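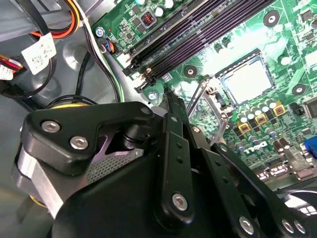
Teaching a memory insertion policy: how many examples, and should I mix the boards?

I am collecting demonstrations for a policy that has to put memory modules into desktop boards, and I would like some advice before I spend another month on it. Our group has one arm with a wrist camera and one fixed camera on a pole. The first board is a green Dell one, still mounted in its gray chassis, with four long black slots and the cable bundles left where they are. From the wrist view the finger covers a good part of the lower image, but the slots and the latches at their ends stay visible when the finger points between the slots and the processor socket, so I took this as the start pose. Every episode begins there. I have 11 sessions recorded by now, all by teleoperation, all on this same board.

The trained policy goes to the right slot almost every time. Then it stops a little above the slot and makes small movements left and right, and sometimes it presses when the module is not aligned. I stop it by hand in these cases. On the loss curve everything looks fine.

My doubts are these. Should I record more of the same, or change the board already now? Is one fixed start pose a mistake? And should I keep the episodes where I missed the slot and corrected myself, or throw them away? At the moment I delete them, so the set looks very clean.

We use Sendier for the recording, if this matters.

Posted by slotfirst

wristcam_nine

Keep the corrections. I think this is your main problem. When you delete every episode with a miss, the policy has never seen how to come back from one. It arrives a bit to the side, this view is new for it, and then you get the small movements left and right which you describe. We had the same with connectors.

What helped us was to make the misses on purpose. I start the module 2 millimeters off to one side, touch the edge of the slot lightly, lift, move over, and go in. For each clean episode I record one of this type. Please begin the recorded part after the wrong approach, or mark that part so that it is left out of the loss. Otherwise you teach the miss together with the correction, and I lost two weeks with exactly this mistake.

About the start pose – yes, vary it. You do not need to go everywhere in the case. Small changes in height and in the angle of the wrist are enough at the beginning, and also a few starts where the finger hides the slot latches, because during the work this will happen anyway.

Also check the delay between your two cameras. Ours was wrong for a long time and we blamed the operator.

Zoltau user

more data. we had 7 boards and it worked ok, with one board it learns the board. also switch off the ceiling light sometimes

pinheader

I agree with the first reply on corrections, and I agree only partly with the second one. Seven boards is good if you have them, but I would not change the board before the policy can finish on the one you know. If it fails on a new board, you can not tell if the reason is the new look or the same old alignment trouble.

My order would be:

First, add the corrected episodes and the varied starts on your present board. Train again and look only at the last part of the motion.

Then move the chassis. Turn it on the table and let the cables lie differently. The wires and labels at the side of your case are strong colors, and a network can use them as a landmark without you knowing. I had a policy on the Mavbridge arm which worked very well until a colleague tied up the power supply wires with a strap. After this it went beside the slot each time, always by the same distance.

Only then take a second board, and I would choose one with another color and with the slots in another direction relative to the case.

One more thing, on the pressing. A picture from the wrist does not tell much about force. If your arm gives you joint torques, record them from now on, even if the present policy does not read them. I did not, and I had to repeat 9 sessions. For the empty processor socket, put a plastic cover on it before you do free exploration, the contacts bend very easily and we paid for one board already.

slotfirst

Thank you, this is very useful. The torques are available in the driver and I was simply not saving them. The deleted episodes are still on the old disk, so I will look through them first and mark where each correction begins. To pinheader: do you save the torques at the same rate as the images, or faster?

pinheader

Faster, with their own time stamps, and I match them to the images later. We wrote a small script for Lightfoot to do this, but any tool which keeps the raw times will do. If you reduce the rate during the recording, the short peak at the moment of contact is gone and you can not get it back.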